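Halier hand-held gripper, 2 stars

Bought for our Bramenard stand work. Fine for 6 sessions, then the left finger started sticking half shut, no warning.
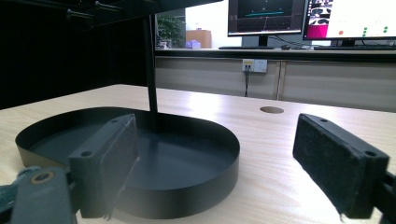 Pads are the other problem. Glue gave up on ours after 20 hours and one slid mid-grip, nearly had Katalin's thumb. The felt-like facing sheds too, loose fibres at the bottom corner of the right one. Csonka sent a spare set in October, wich helped a bit.

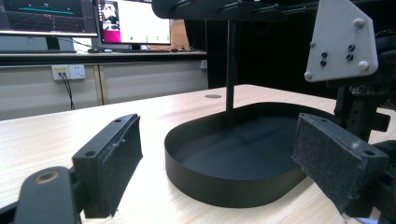 Can you still use it with a sticking finger? Only for light stuff, and keep your hands well clear of the gap.

Gleice Magalhães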